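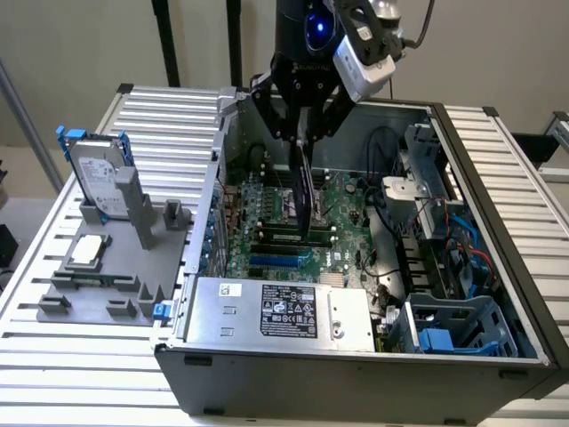
Dzintra reckoned it would never manage the memory. Fans, fine, drives, fine, but memory wants a thumb, she said, and you can't bolt a thumb on to anything. She said this with her mouth full, in the canteen at Hedton, on the morning they switched bench 3 over to the arm.

I'd worked bench 3 for six winters. You get a tower, you lay it on its side, you get the lid off and you take out whatever the sheet says. Memory, processor, drive. Bits go in the holders, the case goes down the line, and you pull the next one over. I could do it and hold a full conversation about somebody's divorce. That was the job, really, the divorce and the memory in equal parts.

Now I had a stool and a tablet. My new title was Cell Partner, which my brother has had printed on a mug, the swine. The arm did the reaching and I did the watching, and when it wasn't sure about something it stopped and the tablet asked me. Is this seated? Is this a cable? I'd tap yes or no and off it went again. The system was called Fondalach, and the firm behind it was Clallau, and they'd sent us a young man called Cherkaoui to get us through the first month. He was lovely, actually. He brought pastries and wore a fleece with his own name on it, and he went pink whenever anyone asked him about redundancies.

"It's about freeing you up," he told me.

"For what?" I said, and I wasn't being funny, I wanted to know. He went pink.

The quiet was what got me. There used to be 2 of us to a bench, me and Dzintra, elbows touching, and now she was over in returns with headphones on and I was having my chats with a tablet. I started talking to the arm, just little things. Mind that cable, love. Other way. Oh, you've got it, well done you. One afternoon I looked up and Cherkaoui was standing behind me with a pastry in each hand, and I could tell he'd heard the lot.

"Does it help?" he said.

"Helps me," I said.

He pulled up a crate and sat down, and we watched it do a whole tower together. It's slower than I was! I'd like that written down somewhere. It goes in so carefully, like someone getting a splinter out of a child, and then it waits, and then it has another think. I did 465 towers in my best week and I've still got the printout in my locker. But it doesn't get a bad back, and it doesn't need the loo, and at ten at night when I was home with my feet up it would be there under the lights, having its thinks.

By December the counter on the wall said 2,417 and there was a cake. Dzintra came over from returns for a slice and stood by the guard with her plate, watching it go down for a memory module. She didn't say anything for ages. I knew she was waiting for it to muck it up, and so was I, a bit, and I also very much wanted it to get it right in front of her, so I don't know what that makes me.

The arm stopped. The tablet buzzed. Is this latch open?

"Go on, then," said Dzintra. "Is it?"

I leaned over to look. It was half open, the way they go on the older boards, when you have to give them a bit of a nudge with the side of your thumb. There wasn't a button for that. I pressed no, and the guard light went green to let me in, and I put my cake down on the stool.

"Budge up," she said, and came in after me -- paper hat, plate and all -- and we leaned in over the tower, elbows touching, and she started telling me about her sister's boiler.

Last updated in December
14 comments | 37 shares
Contact | Copyright remains with the author | Back to top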